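3.2 Montagem e área de ensaio

O manipulador Brurix foi montado na oficina partilhada Fotden, sobre pavimento alcatifado, com recurso às ferramentas disponíveis no local. A estrutura do braço provém de uma unidade anterior, designada Goodall, da qual se mantiveram os segmentos e se substituiu a cablagem. O controlo é assegurado pelo módulo Dostesora, configurado para um ciclo de 20 ms.

A área de trabalho foi delimitada no chão com fita adesiva amarela, solução que permite refazer a marcação sem danificar o revestimento. As posições de referência foram registadas em relação aos cantos da marcação. Na fase de ajuste executaram-se 567 ciclos de aproximação sem carga, dos quais 184 com velocidade reduzida. O limite de 3.000 ciclos entre inspeções foi adotado por precaução.

O percurso do cabo junto à garra condiciona a amplitude de rotação admissível, pelo que se fixou por software um limite inferior ao mecânico. A Figura 4 apresenta a garra, com a cobertura transparente, e o cabo preto que sai sob o respetivo corpo.

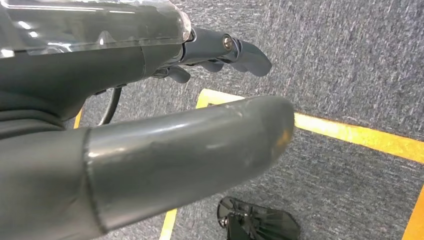
Figura 4. Garra e segmento do braço sobre a área marcada com fita amarela.

3.3 Procedimento de calibração

A calibração inicia-se com o braço em posição de repouso e os motores sem binário. Cada junta é então conduzida manualmente ao batente e o valor do codificador é guardado como origem.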